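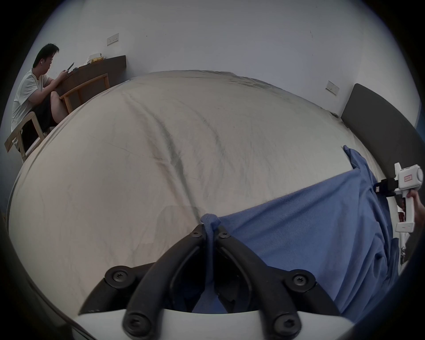 April, Molico handheld kit, loaner pair, notes cont.

Started 9:40. Cloth tasks on the bed again, both hand units. Blue cloth for pick and spread, sheet left on underneath. Target was 138 takes by end of day, got 101 usable. Rest thrown out, mostly tracking dropouts when a unit goes low over the sheet - plain beige, not much for it to lock on to. Vosix had the same trouble on the sofa job.

Fingers: grip on thin fabric is good, better than the Vistine ones. Pinching a fold works first try most times. Flat cloth with no fold is another story, tips skate over it. Tried coming in steeper, helped a bit. Would ask Molico if they sell a softer tip, nothing in the price list that I can find.

Screws on the finger joints are star heads. Left unit had play at the middle joint after 40 takes, snugged it up, fine after. Put a driver in the bag!! And thread lock, if Michalis says ok on a loaner.

Weight ok for the first hour. Wrist sore by lunch. Handle is a touch fat for me, Michalis Theodorakopoulos has bigger hands and didnt mind it.

Calibration 11 min for the pair, Molico quote says less. Second time was quicker but I skipped the re-check so doesnt count.

Software: upload stalled twice, resumed by itself. File names come out with a local time stamp, the Pavlović script wants UTC. Fixed by hand today, not doing that agian.

Open:
- quote for two pairs, with and without the service plan
- does the plan cover finger wear or only electronics
- patterned sheet, same tasks, compare dropouts
- return date on the loaner, M. to check

Leaning yes on buying. Want the patterned sheet numbers first.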